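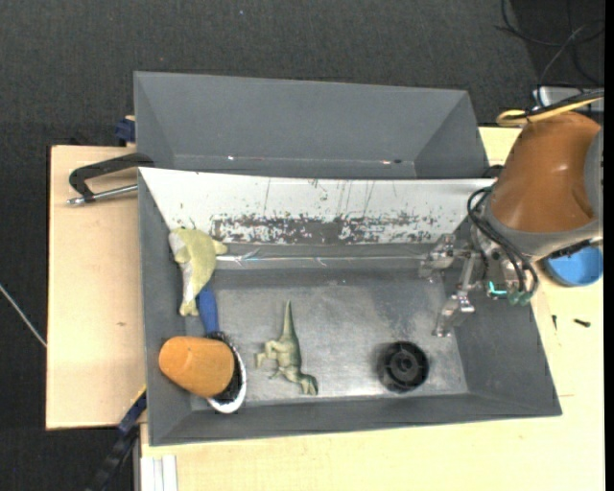 Isn't it just pressing record and moving the arm around? That was Jernberg's first email to us, and we still quote it on every new hire's first morning, because it's such a fair question. My answer back then was something like "yes, and playing the piano is just pressing keys," which was a bit rude of me. They signed up anyway!

So, hi. I started Clindix in the back half of a rented unit in Sadthorpe, and what we do is show robots how to do things. We take the arm by the wrist and lead it through the job, or we sit a few feet away with a pair of hand controllers and drive it, and everything gets logged: joint angles, finger opening, camera views, the lot. Then we do it again, and again, with the objects tossed in a different way. Our customers train their own models on what we send them. We don't sell robots and we don't write the models. We're the people with the patience (and the sore shoulders).

## How I got into this

I used to program arms the old way, point by point, for packing lines. Move here, close, lift, move there. It works beautifully until somebody shifts the bin an inch. I spent one whole December re-teaching the same pick points for a bakery supplier, and by the end of it I was guiding the arm by hand out of pure stubbornness and thinking, why can't I just show it? Plenty of people were already asking that question, as I found out once I started reading. I bought a secondhand arm, a lot of clamps, and a leader rig that squeaked.

The squeaky rig is still here. It's on a shelf over the kettle.

## What a day looks like

Mostly bins. Two gray bins butted up against each other, one with stuff in it and one empty, and the job is to get things from the first to the second without flinging them. We clamp the bins down hard, because an operator leaning on a finger can push a loose bin a surprisingly long way, and then your camera calibration is garbage and so is your afternoon.

What goes in them? Toys, a lot of the time. A plastic dinosaur is a wonderful teacher: it has a long tail and a bent leg and it never lies the same way twice. Brushes are good too, since you have to decide whether you're going for the handle or the head, and a pile where something is resting on top of the brush makes you decide which item to take first. New operators always want to go straight for the thing they can see best. I get it! But a grasp on the wrong item drags everything else along with it, and the model will learn to drag too.

A full set for one task is usually 240 demonstrations. A clean one of those, from a practiced operator, is a good day's driving with proper breaks. We throw some out. On the last Tkachenko set we kept 202 on the first review and redid the rest, and I was pretty happy with that.

## By hand or by remote?

People ask this before they ask the price. I like hand guiding for anything where contact matters, like wiping or pressing or sliding a part along a wall until it seats. You feel it right away in your own wrist. The catch is that your arm gets into the camera view, so if the model is going to learn from pictures, you've taught it that a human sleeve is part of the job.

Remote control keeps you out of the shot, and the model sees more or less what it'll see later on. But you lose the feel, and the first week is humbling. I dropped the same toy 79 times in my first week of remote driving (I kept a tally on the whiteboard, for morale, and it did not help morale). Now we do most bin work by remote and most surface work by hand, and if you're not sure which one you need, send us a phone video of a person doing the task and we'll tell you what we'd pick.

## Stuff we're picky about

- **Failed grasps stay in if the recovery is good.** Slipping, opening up, and trying again is useful. Slipping and then knocking it around for a minute gets cut.
- **Operators rotate.** I have a habit of coming in from the right every single time. A model trained only on me would have it too.
- **Nobody neatens the bin.** Pour it in, leave it how it lands.
- **Scratches are fine.** A bin with worn paint and scuffs is closer to what you've got in your building than a shiny new one. We swap it when it cracks.
- **You get the raw logs.** All of them, including the ones we rejected, with our notes on why.

## Who we work with

Small teams, on the whole. Jernberg came to us for mixed-item sorting and is still with us. Tkachenko sends over a new batch of awkward shapes whenever they feel we're getting too comfortable. We run 2 stations and we like it that way for now, so there's sometimes a wait. I'd rather tell you that on this page than in week three of a project.

## Come and try it

We open the unit up for a try-it day now and then, and the next one is Sun 23 February. You'll get a seat at the controllers, a bin full of odds and ends, and somebody next to you saying "slower, slower, okay, close." Kids are welcome with a grown-up (they're annoyingly good at it). Wear sleeves you can push up, and drop us a line through the contact form first so we know how many chairs to put out.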